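Print this page | E-mail this page

Irnwood Film Festival names 'The Sekomberg Ferry' as its opening night gala

May 5, 2024
By the Irnwood Film Festival press office

The Irnwood Film Festival will open its next edition with the Australian premiere of 'The Sekomberg Ferry', a dry and very patient comedy from director Martti Keskinen about a ferry that has not left the dock since February and the passengers who refuse to get off it. 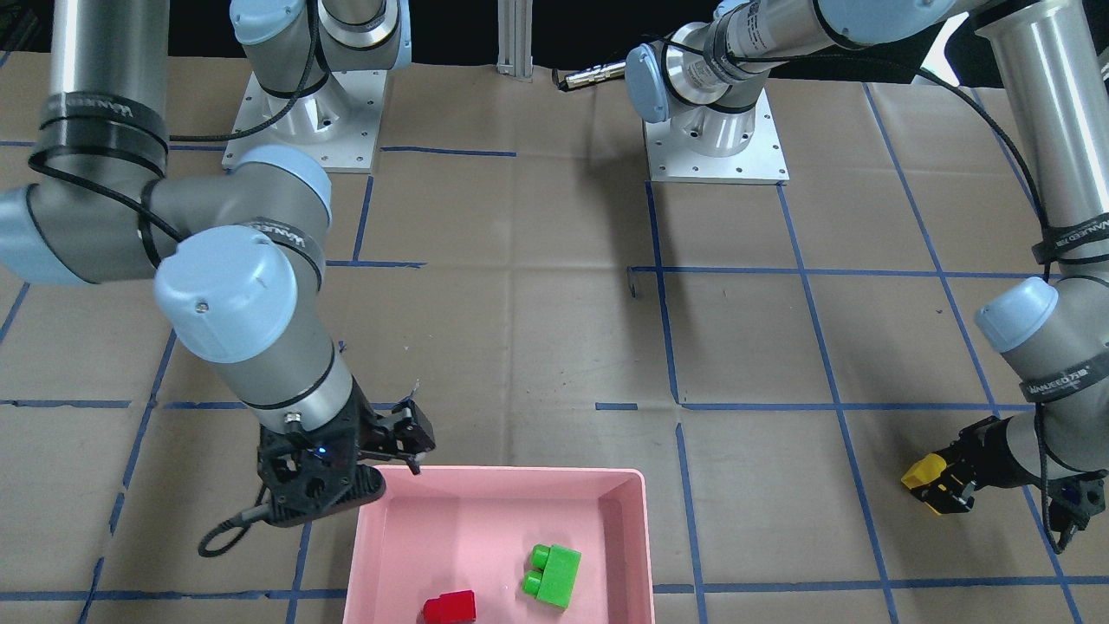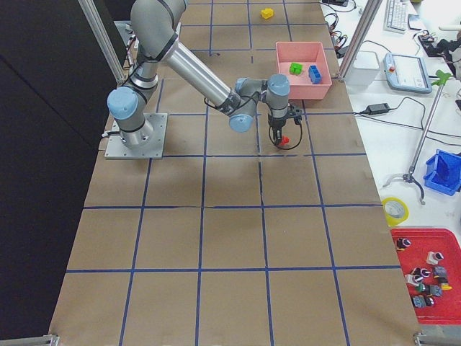

The film runs for 264 minutes, including an interval. The festival is aware that this is longer than some ferry crossings. It has arranged for the bar to stay open, and for the seats in the front stalls, long a matter of correspondence, to be re-covered before opening night.

Set in the harbour town of Sekomberg, the story begins when a ticket inspector named Wikström closes the gangway for what he describes as a short administrative pause. A wedding party is on board, along with a travelling organ tuner and a man transporting a single goose. By the second hour they have elected a mayor. By the third they have fallen out with him, and the goose has been put forward as a compromise.

Sverre Solberg plays Wikström in his first leading role, having spent most of his career playing neighbours, coroners and the second man through the door. He learned to punch tickets left-handed for the part. The director has since confirmed that he did not ask him to.

"I wanted to make a film about travel in which the scenery stays put," said Keskinen. "It was meant to be cheaper. Then we found out what it costs to park a ferry."

The production was made by Flavarow, the small company behind Keskinen's two earlier features, both of which were also about people waiting. It was shot over six winter weeks on a decommissioned vessel, with a cast made up largely of people who live within walking distance of the harbour. Several of them play themselves, and one is understood to be seeking better billing.

The opening night screening takes place at the Irnwood Regent, which seats 820 when the balcony is in a good mood. Keskinen and Solberg will both attend and will take questions afterwards, for as long as there is anyone left awake to ask them. Patrons relying on the last train are advised to look at the timetable before choosing a seat in the middle of the row.

"We had over four hours of film to consider and one evening to fill, so the arithmetic was kind to us," said a spokesperson for the festival. "It's the funniest thing we saw all year, and we had plenty of time to make sure."

The gala will be followed by three further screenings during the festival, one of them a matinee with soup. The soup is included in the ticket price. The organ score, heard in the film mostly through a closed door, will be played live at the final session, with the door open.

Also joining the program is a small retrospective of Keskinen's shorts, the briefest of which runs for 4 minutes and was described by its director at the time as rushed. All of the shorts will be shown with English subtitles, including the two in English, at the request of the sound department.

Festival members can book for the gala from the box office or by telephone, and general tickets will follow once the members have finished arguing over the aisle seats. Group bookings of 6 or more receive a discount and a cushion each. The full program, including the competition titles and the late-night strand, will be announced when the printer has it back.

Media wishing to interview Keskinen or Solberg should apply to the press office early. Solberg is happy to speak by phone. Keskinen prefers letters, and answers nearly all of them.

Contact the press office | © 2024 Irnwood Film Festival | Back to top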